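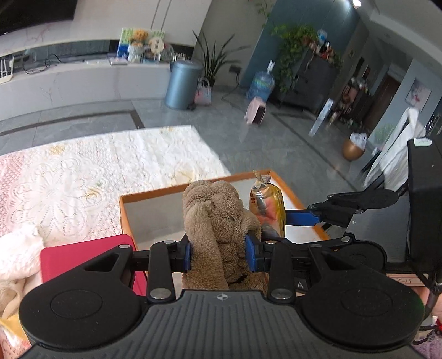 My project was about one box. I wanted to know if a shared living room stays neater when all the small stuff has a single home, so I picked an orange storage box with an open top and gave it a semester. I called the project Wolleo, mostly because every other name was taken in our class folder.

Before this, snacks and plush toys just lived wherever somebody dropped them. The sorting rule I came up with was pretty simple -- soft things go along the sides, snack bags stand up, and anything with its own lid stays out on the table. The brown teddy bear was my big problem! He's squishy, but he eats up so much space (I went back and forth on him for most of March).

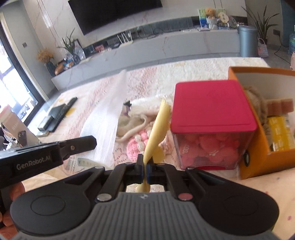
Vol. 3, p. 11

The lid rule came out of my second round of packing. A clear container with a red lid already keeps its stuff together, and you can see what's in it, so putting it in another box seemed silly to me. I park it right beside the orange one instead. Thin, soft things like the yellow piece were harder, and I still don't have a good spot for them.

I ran five rounds and wrote down how long each one took. My slowest was 65 minutes, but I kept stopping to rethink the snacks. Next time I'd try a second, smaller box just for food and leave the bear on the TV cabinet.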